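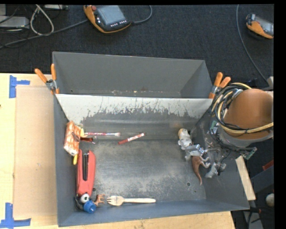 I almost did not go. The invitation said "open afternoon, robotics hall, come at 2 p.m.", and I had a delivery to wait for at home. But my neighbor Châu Phan had already signed both of us up, and she does not like to go to such things alone, so I gave my door key to the lady downstairs and we took the bus to Lundono.

Lundono has its workshop behind the old printing house, on the second floor. You ring, and then you wait quite long, and then you go up with a freight elevator which makes a noise I did not enjoy. I had imagined a white room with glass walls. It is more like the hobby room of somebody with many hobbies. There is dark gray carpet on the floor, cables go over it in all directions, and on the carpet, behind the table, they had put down the orange and black controllers of the robots. I walked very carefully the whole afternoon.

Our guide was Noemi Haddad. She is an engineer there and she speaks fast, but she was kind enough to repeat things when I asked. My English is good for reading and less good for a person who speaks fast beside a fan.

The work they showed us is called picking. I knew the word from fruit. It means that the robot takes one object out of a bin and puts it somewhere else, and then the next one. When Noemi said this, a man behind me said quietly "that is all?", and I must admit that I had the same thought. My nephew could do it when he was one year old.

She must hear this often, for she did not become angry. She asked us to look into the bin and to say, each for himself, where we would put two fingers on each thing. So we stood around the metal bin and looked. There was a red stapler, long and lying along the wall. There was a wooden fork, lying flat on the floor of the bin close to the edge. There was a small figurine of an animal with thin legs, a blue cap with ridges, a dinosaur with a long tail. With the stapler I was sure. With the fork I was not sure anymore. A fork that lies flat is very low, and if your fingers are thick and hard you push against the metal and lift nothing. With my own hand I would use the nail, I think. The robot has no nail.

I also liked that the bin was old. The floor of it is scratched and rubbed in the middle, and the divider between the big part and the narrow part at the back has lost much of its pale surface. Two orange clamps hold it, the same kind that my father used for gluing chairs. I do not know why, but this gave me more trust than a clean bin would give me.

Then the demonstration. The arm has a big rounded orange-brown cover, and around it goes a thick bundle of cables, black and gray and a kind of yellow. You can see the little green circuit boards from outside. Châu asked if this is dangerous for the boards, and Noemi said it is practical, they have to reach them often. Under all this are the gray fingers, and they look very thin compared with the rest. It is a little like a heavy man who holds a teacup.

I will describe how it went as well as I remember. The first attempt was the dinosaur. The fingers came down, closed, the dinosaur turned over on its side and stayed where it was. Some people laughed. The arm went up and waited, and I counted slowly for myself, but I forgot the result. The second attempt it took the dinosaur near the hips and lifted it, and the tail moved up and down in the air. We all clapped, which is funny if I think of it now, grown people clapping for a plastic lizard. (Maybe it is rubber. I did not touch it.)

The stapler needed 3 attempts. It is heavier on one end, so it tips when you hold it in the wrong place. I had been so sure about the stapler!

The fork did not work at all on this day. Noemi wrote it in a notebook without any drama and went on.

After the demonstration there was coffee, and I could ask my questions. I had written them on paper at home, because otherwise I forget them when somebody looks at me. I wanted to know how the robot learns which place is the right one. She explained that for the present project, which they call Dinmont, the arm has to try on a great number of things, and it keeps a record of what held and what fell. On a good day it makes 900 attempts. They have 32 objects in a drawer for this project and they change the mix in the bin every morning. I asked who chooses the objects. She said everybody brings something, and that the animals are mostly from the children of the staff. One box of toys has disappeared again to its owner.

I also asked if the robot gets better from one week to the next, so that one can notice it. She thought about it longer than I expected. She said with hard, simple shapes yes, one can notice it. With thin things and with soft packets it goes slowly, and sometimes after a change in the software it gets worse for a few days and they have to find out why.

Châu wanted to know about jobs, of course, she worked many years in a warehouse. Noemi did not give her a smooth answer. She said she does not know, and that in the warehouses she has visited, people pick things faster than this arm and will do so for a good while. Châu told me on the bus that she believed the second half.

We stayed until the coffee was finished. They do another open afternoon in April, and you have to sign up early as the group is small. If you go, take flat shoes because of the cables, and ask them to try the fork. I would like to know.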